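Search this site
Search
Menu

Stop Buying Grippers by the Payload Sheet

412 views 2 comments Share

Most gripper comparisons I am asked to review open with a table. Payload, stroke, closing force, repeatability, mass. The table gets sorted by one column, usually force, and the unit at the top gets ordered. I think this is the wrong procedure for anyone whose robot will handle food, packaging or other objects that deform, and I would like to see it dropped.

We ran two grippers on the same arm at our Skutonham bench through December. One was a parallel-jaw unit from Dimitriou. The other was a linkage-driven two-finger design from Wovance with soft pads. On paper the Dimitriou unit wins every column except mass. On the bench, over 1,811 logged grasps, it lost on the only measure I care about, which is whether the object could still be sold afterward.

The reason is compliance. A parallel jaw closes along one line and delivers the force it was told to deliver. If the surface is uneven or the object sits a few millimeters off center, one side takes the load first. A linkage finger with a soft pad gives a little at first contact, and the pad spreads the rest. None of this appears in a payload column. Vendors could publish contact pressure over a reference shape at several offsets, but I have yet to receive a data sheet that does.

The second thing missing from the tables is the camera. A wrist camera is treated as an accessory to be chosen later, and this is backward. Finger geometry decides what the camera can see during the last part of the approach, and that is when the information matters. Long fingers that open wide leave a clear corridor down the middle. Short, thick ones fill it. 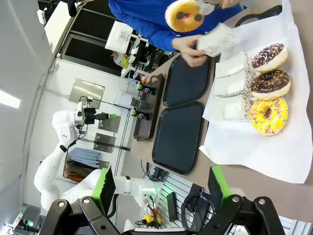
Wrist camera view with fingers open. Both green pads stay in view, with the trays and the donut box visible past them.

With that view, a controller can track both pads and the target at once, with no need to infer finger position from the encoder alone. On the Dimitriou unit we had to move the camera outboard on a bracket to get anything comparable, and the bracket then hit the bench edge on low approaches. We lost 40 minutes per setup to recalibration. A buyer reading the table would have predicted none of it.

I accept the usual objection – that soft pads wear, pick up grease and drift out of spec. They do. We changed pads after 303 grasps on glazed items, when slip became visible in the logs. Pads are cheap and take little time to swap. A crushed product is a loss on every cycle, and so is an approach made blind.

A colleague at the Destdale site argues that force control solves the whole problem and that a stiff gripper with a good controller can be as gentle as anything. In principle, yes. In our tests the controller needed a clean force signal, and at the low forces a donut tolerates, the signal was mostly gearbox friction. Tuning helped up to a point. Mechanical compliance needed no tuning.

My proposal is modest. Mount the gripper and the camera together before scoring either one. Use real product, including the awkward items. Record damage, slip and the share of the approach during which the target stays in view. Put those three numbers first and move payload to the back page, where it can be used to rule out anything too weak for the job.

2 comments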